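Home | Ask | Browse | Decorating | Sign in
Search Sinda Home Help Go
Print this page | E-mail to a friend

Lavender walls in a box room, what floor goes with it?

Danylo Dovhaniuk
2018-01-07

Hello all. My daughter has talked me into lavender for the box room, and I said yes before I'd thought about the floor. The room's tiny and faces north, and at the moment it has a dark brown carpet that came with the house and smells of somebody else's dog. The carpet is going whatever happens!

We've got a tester pot of Plornon matt on the wall by the window and it looks lovely in the morning, then goes a bit grey once the light drops. She wants a white floor. I think white will show every crumb and I'm leaning towards something beige, maybe with a bit of pattern in it, but my wife says beige and purple together will look like a dentist's. I've got £161 left for the floor, including underlay if I need it. Has anyone lived with this sort of combination? I'd like it finished by April when my mother-in-law comes to stay.

Nison

I did nearly this in our back bedroom and I'm still happy with it, so tell your wife there's hope. Pale lavender is much easier than people think — it behaves like a grey with a bit of life in it. Where it goes wrong is next to a really yellow beige, the sort of magnolia-ish colour, and then both of them look dirty. You want a beige with some cream or grey running through it. Marble patterns are good for this, and they hide crumbs far better than plain.
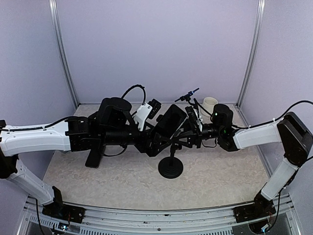

Pale lavender walls with a beige marble-patterned mat.

If you go for sheet vinyl, get the biggest sample they'll give you and leave it on the floor for a few days with the lamp on in the evenings. I paid £13 a square metre for mine at Ivanyshyn Floors and they threw in the offcuts, so the cupboard got done as well. A box room shouldn't frighten your budget. Lift the carpet before you order though, I found a soft board under ours and had to sort that out first (a whole Saturday's worth of swearing, more or less).

About the grey evenings, try a warmer bulb before you change the paint. It made more difference in our room than the second coat did.

mrs_tuffet

just get a big rug lol. had purple walls for 18 years and never once matched the floor to them

Pelham Pete

Agree with Nison on the samples. I'd also paint the skirting white, it gives you a clean line between the 2 colours and they stop arguing with each other. Do the skirting before the vinyl goes down, I did mine after and I'm still finding drips. And get the dog smell out of the floorboards first, bicarb left overnight then hoovered up, twice if it's bad.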